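Blocks and Squares — Gallery

The block table has been set up in the back room at Skillbridge since November. It started as one shelf of leftover blocks from the old Platska sets and has grown since then, mostly because people keep bringing more in. This page goes with the table.

The blocks are plain colored pieces in more than one size. Rahel Moser sorted the first batch by color and wrote the list that is taped inside the cabinet door. There are 74 on it now. Dilani Debnath added the light greens and light blues, which came in a mixed bag with no labels. A few are close enough in shade to be mistaken for each other under the ceiling lights, so please check them near the window before putting them away.

The squares work as targets. One goes down on the table and a block goes on it. We tried chalk outlines first, but they smeared, and masking tape left marks on the top. Paper squares are easier to move and can be swapped when the corners curl. A pad of 100 lasts a good while. Orange and yellow show up best against the beige tabletop. Konrad Kaufmann has spare pads in the second drawer.

The most common layout is a small block and a single square, with other blocks left farther back on the table. Beat Egger wrote up 12 layouts, from the single square to the ones that use the whole top. Layout 4 is the one most people find hard, as the blocks start close together and the colors are similar. The sheets are in the blue folder and should go back there.

If a block is missing at the end of the day, look under the cabinet first. Chipped ones go in the tray by the door — do not put them back in the box.

Corrections to the list or the captions can go to Nabila Benmoussa. 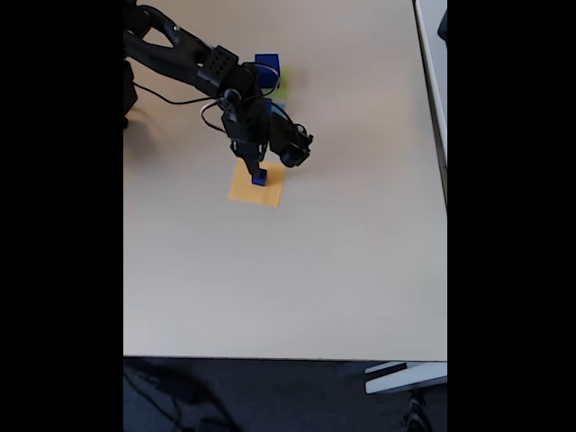

Skillbridge Table Activities Group
Small dark blue cube at the orange square. The larger dark blue cube is farther back, with a bit of light green showing next to it.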